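Toy library

A toy library is a service that lends toys, puzzles and games to families, in much the same way that a public library lends books. Some are run by local councils, others by charities, schools or groups of parents. They may have their own premises, share a building such as a church hall or health centre, or travel between villages in a van.

History

Lending schemes for toys existed in several countries by the middle of the twentieth century. Many early ones were set up for children with disabilities, whose families often found that suitable toys were costly or hard to get. Later schemes were open to all children, and also lent to childminders and playgroups.

Membership and loans

Most toy libraries ask families to join before they borrow. Membership may be free, or there may be a yearly fee, sometimes with a lower rate for households on a small income. A typical loan lasts two or three weeks. Large items, such as slides and ride-on cars, are often lent for a shorter time or booked ahead for birthdays.

Rules on lost parts differ. Some libraries charge for each missing piece, while others accept small losses as normal wear. Board games and jigsaws are usually the hardest items to keep complete, and many libraries fix a list of contents inside the lid.

Stock

Toys are commonly grouped by age or by kind of play. Usual headings include baby toys, building sets, pretend play, music, outdoor play and puzzles. Shaped pieces in bright colours are found under several of these headings, as they are used for sorting and matching as well as for building. 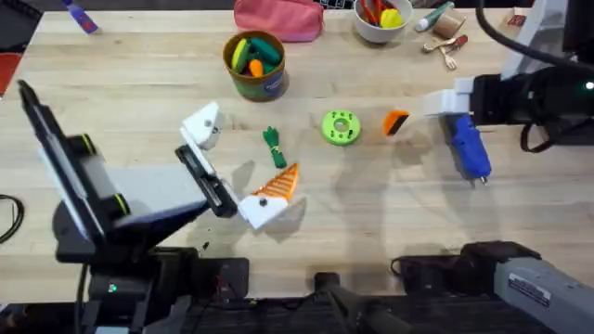
An orange triangular toy piece with white ribbed stripes, on a wooden tabletop.

Stock comes from purchase and from gifts. Donated toys are normally checked for sharp edges, loose parts and safety marks before they are put on the shelves. Soft toys are refused by many libraries, as they take a long time to wash and dry. Hard plastic toys are wiped or washed after each loan, and wooden ones are cleaned with a damp cloth and left to air.

Example: Arnorside

The Arnorside Toy Library opened in a former shop on Birgate, a street near the town's bus station. It was founded by Rhonda Hawthorne, a retired nursery teacher, and Gordon Perron, with a first stock of 300 items. Opening hours were at first limited to Saturday mornings. A weekday session was added later, and a branch followed in the nearby village of Barnell, where toys are lent from a cupboard in the primary school. Members may borrow up to 5 items at a time, and the loan period is 30 days. The library shuts each September for a stock check.

Related services

Some toy libraries also lend baby carriers, car seats or party equipment. Others hold play sessions at which children can try toys before borrowing them.

See also

Playgroup
Tool library
Mobile library
Educational toy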